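I bought two of the Zidow sloped parts bins in May of last year, from Dallari, and they have been in steady use at the shop ever since. One sits on the receiving bench and catches mixed small hardware. The other has moved around. I paid $110 for the pair, with a set of rubber feet thrown in.

## What it is

The Zidow is an open rectangular metal bin with a flat floor and walls that slope outward. It has no lid, no dividers and no handles. The idea is that small things slide down to the floor and stay there, where you can get at them from above. Zidow sells it in gray only. The edges on both of mine were rolled properly, and I have never cut a finger on them, which I can't say for the Obura trays we had before.

It comes flat on the bottom. The rubber feet are adhesive and I would skip them. Two came off one of my bins in the first month and the other bin walked across the bench until I pulled the rest.

## Setup

There isn't any. Take off the film, wipe out the oil, put it where you want it. The film on the inside walls comes off in strips and gets stuck in the corners, so allow a few minutes with a plastic scraper. Attila Farkas used a steel one on his and left a scratch before the bin had held a single part.

## In use

The slope is the reason to buy this over a straight-sided tub. With a straight tub, washers and short pins stand up against the wall and you end up chasing them with a fingertip. In the Zidow they mostly go to the floor. The angle is shallow enough that you can also push a part up the wall with one finger and pinch it at the top. That is how I pick out set screws.

Long items are less happy. Anything close to the length of the floor bridges from one wall to the other and sits up in the air, and small stuff collects under it. I keep rods and threaded stock in a Zanau tray for that reason.

Don't overfill it. These bins work best with a thin layer of parts. Once the pile reaches the slopes, every piece you take out brings three more down after it, and you are back to digging. If you need to hold a full box of bolts, leave them in the box.

Noise is a fair complaint. Tipping a bag of nuts into a bare metal bin is loud, and in a small room it gets old. A sheet of thin rubber on the floor would fix it, but then parts don't slide, so I live with the noise.

## Wear

The floor scratches right away. Mine had marks in the first week and now it is scratched all over, and I don't think it matters. The walls hold up better near the top. Lower down, where parts hit and drag, expect scuffing, and in time the surface starts to flake in patches.

I asked Periklis Kouris, who has had his longer than I've had mine, whether the flaking gets worse. He said his spread for a while and then stopped. He touched it up once with spray enamel and the enamel came off faster than the original finish did. I have left mine alone.

If you sort anything where flakes of coating would be a problem – bearings, optics, anything going near food – this is the wrong bin. Get stainless.

Dust is the other thing. A bin with no lid fills with whatever is in the air, and the fine stuff settles on the floor and clings. On a gray floor it shows up as pale, cloudy areas, and dark small parts are easy to see against it while zinc ones are not. I blow mine out every two weeks and wipe it with a dry rag. Don't use a wet rag unless you plan to dry it properly, especially in the corners.

## Light

This took me longer to work out than it should have. With a single lamp off to one side, one wall goes bright and the others go dark, and the parts against the dark walls get missed. Two small lamps at opposite ends are better. One lamp straight above is fine too, as long as your head isn't in the way.

## Compared with the others

The Obura tray is cheaper and lighter. It bent the first time someone leaned on it, and the edges are sharp.

The Zanau is a good tray with straight sides, nicer finish and a lip you can hang a label on. It's better for long parts and for storage. For picking small mixed parts I would still take the Zidow.

I also tried a plastic tote for a month. It was quiet, and it built up static in dry weather so that the lightest washers stuck to the walls.

## Small complaints

- The rubber feet, as above.
- No label holder. I use a magnet and a card.
- The bins don't nest well. Two will stack, but they jam, and I had to tap them apart with a mallet.
- Dallari took 30 days to ship, with one email in that time.

## Would I buy it again

Yes, for small mixed parts on a bench, in a room where noise isn't an issue. I would order it without the feet if that were possible. For one kind of part at a time, or for anything long, there are better choices at the same price.

I'm keeping both, and I'll probably add a third when the receiving bench gets moved closer to the door. If Zidow ever sells one with a bare floor and no coating on the walls, I would pay a little more for that. 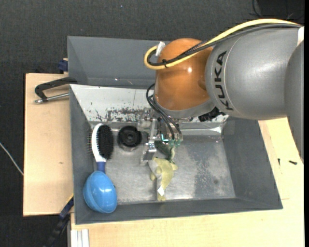

Small mixed lot in a sloped gray bin. Note the scuffs low on the pale back wall and the scratches on the floor.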